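Simulierte Greifzelle einrichten: Sockel, Werkzeugpunkt, Kollisionsmodell

Stand: 2022-06-26
Bearbeitung: Viera Vlček, Kamil Rusnák

Die Anleitung gilt für die Zelle »Lemon« in der Simulationsumgebung Stallton. Vorausgesetzt werden eine lauffähige Installation und ein bereits importiertes Armmodell mit Parallelgreifer. Wer noch mit dem Szenenformat vom Februar arbeitet, muss die Szene vorher konvertieren, sonst werden die Reibwerte beim Laden verworfen.

1. Sockel und Arbeitsfläche ausrichten

Der Arm wird nicht direkt auf die Arbeitsfläche gesetzt, sondern auf den Sockel. Im Szenenbaum ist der Sockel das übergeordnete Objekt, der Basisflansch hängt als feste Verbindung darunter. Eine Verschiebung des Sockels nimmt damit den ganzen Arm mit. Wird stattdessen der Basisflansch verschoben, bleibt der Sockel stehen, und das Kollisionsmodell stimmt nicht mehr mit der Darstellung überein.

Die Unterkante des Sockels muss auf der Höhe der Arbeitsfläche liegen. Schon eine geringe Durchdringung führt dazu, dass der Kontaktlöser den Sockel beim Start nach oben drückt. Zur Kontrolle die Simulation mit gesperrten Gelenken 500 Schritte laufen lassen und die Lage des Sockels vorher und nachher vergleichen. Weichen die Werte ab, den Sockel in z anheben und den Lauf wiederholen. 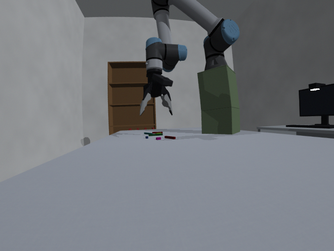 Die Orientierung des Basiskoordinatensystems wird erst danach festgelegt. Die x-Achse zeigt vom Sockel zur Ablagezone der Teile, z zeigt nach oben. Bei Szenen, die Vlastimil Lukáč vor der Umstellung angelegt hat, ist die x-Achse um 180 Grad gedreht. Diese Szenen laufen ohne Fehlermeldung, der Arm fährt aber in die falsche Richtung.

2. Grundstellung anlegen

Die Grundstellung wird über Gelenkwinkel gespeichert, nicht über eine kartesische Pose. Für dieselbe Greiferlage gibt es mehrere Gelenkkonfigurationen, und der Planer wählt nicht bei jedem Start dieselbe.

Anforderungen an die Grundstellung:

– Greifer senkrecht nach unten
– Ellbogen oben
– Abstand der Fingerspitzen zur Arbeitsfläche 300 mm
– kein Gelenk näher als 5 Grad an seiner Grenze

Den Datensatz unter dem Namen »home« ablegen. Andere Schreibweisen erkennt das Startskript nicht.

3. Werkzeugpunkt setzen

Der Werkzeugpunkt liegt mittig zwischen den Fingerspitzen bei geschlossenem Greifer. Der Import setzt ihn standardmäßig in die Flanschebene, er muss also in jedem Fall korrigiert werden. Den Versatz in z aus dem Datenblatt des Greifermodells übernehmen und nicht aus der Darstellung abgreifen, dort fehlt die Dicke der Fingerauflage.

Prüfung: den Greifer um die Werkzeugachse drehen und die Position des Werkzeugpunkts mitschreiben. Bleibt sie konstant, stimmt die Lage quer zur Achse. Für die Länge wird zusätzlich um eine Querachse geschwenkt.

4. Kollisionsmodell und Teile

Für die Armglieder genügen konvexe Hüllen. Die Finger brauchen eigene Körper, pro Finger einen. Mit einer gemeinsamen Hülle ist der Spalt zwischen den Fingern für den Kontaktlöser geschlossen, und kein Teil lässt sich greifen.

Die Teile in der Ablagezone sind klein: Stäbe, Würfel, einzelne Formteile. Liegen sie dicht beieinander, muss der Planer die Nachbarteile als Hindernisse führen. Die Option ist nach der Installation ausgeschaltet. Masse pro Teil 50 g, Reibwert nach Tabelle im Projektordner.

Zum Abschluss den Greifer über der Ablagezone absenken, bis die Fingerspitze knapp über der Auflage steht, und die Kontaktliste ausgeben. Sie darf in dieser Stellung keinen Eintrag zwischen Finger und Auflage enthalten.
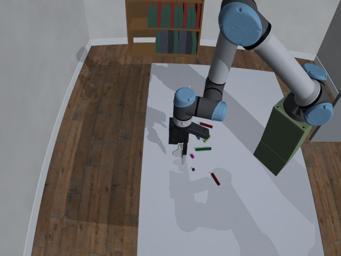

5. Fehlerbilder

Arm zittert im Stillstand: Die Reglerverstärkung ist zu hoch für die gewählte Schrittweite. Zuerst die Schrittweite halbieren, dann die Verstärkung senken.

Teile rutschen beim Anheben aus dem Greifer: Reibwert der Fingerauflage prüfen. Nach einer Konvertierung steht er häufig auf null.

Abbruch mit Meldung 377: Die Zielpose liegt außerhalb des Arbeitsraums. Meist wurde der Werkzeugpunkt nach dem Speichern der Greifposen geändert. Die Posen müssen dann neu berechnet werden – das Skript dafür hat Jozefína Ďurica im Verzeichnis »tools« abgelegt.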